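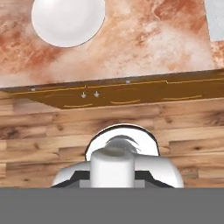

Re: Stone worktop in a family bathroom, would you do it again?
saltmarsh_jen
We're finally doing the upstairs bathroom in Olthorpe after years of saying we would, and I've got myself in a right muddle over the worktop. I love a marble with a lot going on in it, all those swirls of rusty orange and cream with a big round white basin, and a dark brown front edge to finish it off. My husband thinks we'll be sick of it by Christmas. The yard has quoted us 400 for an offcut, cut and polished, and the plain laminate would be 200. Two children, one of whom paints. Has anyone lived with the real thing?

tapwasher
Lived with it for years and would have it again tomorrow! Ours is from Lemaire, also orangey, and the pattern hides toothpaste wonderfully. Seal it when it goes in and then every April, that's all I do. Wipe up anything with lemon or vinegar in it straight away.

Rurkach
Sorry to be the gloomy one, but I'd go for the laminate. We had cream marble and the limescale spray took the shine off in a ring by the taps — my own fault, I didn't read the bottle — and it cost us 300 to have it repolished. Lovely stuff, but I was forever nagging people.

tapwasher
That's the spray though, isn't it, not the marble. Warm water and a drop of washing-up liquid is plenty.

Rurkach
Fair enough, but you try telling that to my mother-in-law when she's in a cleaning mood. A family bathroom gets cleaned by whoever's passing.

Ulska
Could you ask the yard for a spare bit, Jen? I kept one on the windowsill for a fortnight and dribbled everything on it, shampoo, hair dye, the lot. The hair dye settled it for me and we went with quartz.

saltmarsh_jen
Oh that's a good thought, thank you Ulska. I'll ring them in the morning, and the small one can do her worst with the poster paints. Tapwasher, which sealer do you use, and does it smell?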